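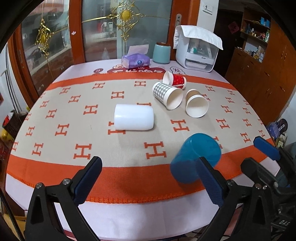 A table runner with an orange border and orange H's. Photo: Gisela Görtz

Wayne Holroyd has driven the Hunt team bus for longer than most of the players have been able to skate, and he has opinions about all of them.

"The goalies sleep," he says. "The defensemen eat. I vacuum."

Hunt lost the league final to Gavine in April, in overtime, before a crowd of 2,148. Holroyd missed the goal. He was outside warming up the engine.

"I heard the horn and figured it was ours," he says. "Then I saw their faces and turned the radio off."

The ride home took in a burger stop at Ralness, where the mood improved slightly. He'll be back in the fall, knees permitting.

"My wife asked if I'd miss it," he says. "I said I'd miss the parking."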